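Trurkby Repair Evenings: The Gallery
Posted Sep 25, 2024

Another season of other people's computers. The room over the Szalai bakery holds one long table and a kettle that trips the breaker if anyone is soldering. What follows is one entry per machine worth remembering, with captions by whoever was still awake. Most of the pictures went up on the wall by the stairs in April. For the rest, climb the stairs.

The Prarka laptop
Brought in by Aranka Csonka with a note taped to the lid reading "slow." It had 347 browser tabs open. We closed 346 and asked her about the other one, which was a recipe for plum dumplings. She is keeping it.

The printer
Csaba Kovács gave this two evenings and a set of screwdrivers he had been saving. It prints now, in a shade we have agreed to call gray.

The beige one
Dong-geon Wang's first computer, 200 MHz and proud of it. It boots. It has always booted. He only brings it so that people will look at it.

The Sisano monitor
Fine the whole time. The cable was in the wrong socket. Fanni Nyitrai drove it here and back through roadwork and would like this caption to be shorter.

The box of leads
Everyone owns this box. Ours has power cords for appliances that left the market before some of our regulars were born. Myung-ja Cho sorted it by length, then by color, then went home early.

The office tower
Old office desktops are my favorite patients. They weigh as much as a small calf, they cost next to nothing secondhand, and whoever designed them expected a stranger to go poking around inside some day. With a Dell board like this one you can lay the case on its side, take the panel off and get at nearly everything without bleeding. The hard drive rides in a blue plastic caddy, so there are no four tiny screws to lose under the radiator. The CPU socket is empty – please keep your thumbs, sleeves and biscuits well away from it. Memory slots have the white latches, and yes, they are supposed to click. Parts go in the labeled trays. The tray marked "misc" is full. 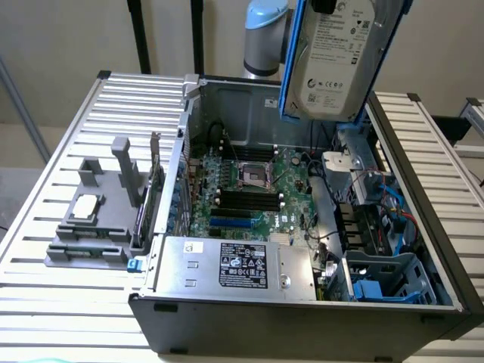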